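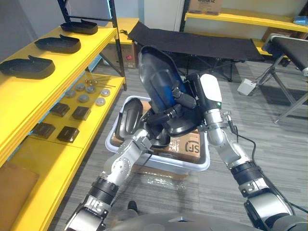

A bin is where you put the thing you have decided not to decide about, one respondent at Flekeck wrote in the margin of our form, and we have not managed a better definition since. Of the 1156 forms returned, 129 carried a remark of this sort, most of them less polite.

The three workplaces in the study (Flekeck, Drudmont and Flallero) share a storage policy that runs to 60 clauses. Staff told us they admired it from a distance. Open bins on the floor were meant to hold items for a single shift, after which everything was to be labelled and moved to a permanent home. In our November interviews, the word "permanent" was mostly used of the bins.

Lids fared no better. A lidded bin was rated tidier than an open one by respondents at all three sites, including those who admitted they had not looked inside one in years. 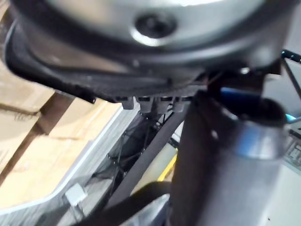 4.2 Shelving and the afterlife of objects

Shelves behave differently. What goes on a shelf stays in view, and so somebody is eventually embarrassed by it. Colour seems to matter here, at least to the people asked: bright units were described as "cheerful" and "organized", grey ones as "the back". Figure 3 shows a yellow unit of the favoured kind.
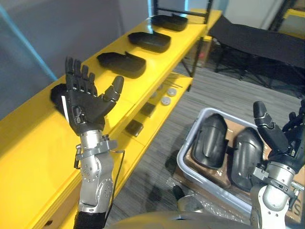
Figure 3. Yellow shelving unit. Photo: Tejada.

The top surface is the weak point of any such unit. The policy reserves it for nothing at all, and staff interpret this as an invitation - a reading we found hard to fault. Soft items in particular travel upward and settle. We return to them in Section 5, where the cost of retrieval is set against the cost of simply buying another one.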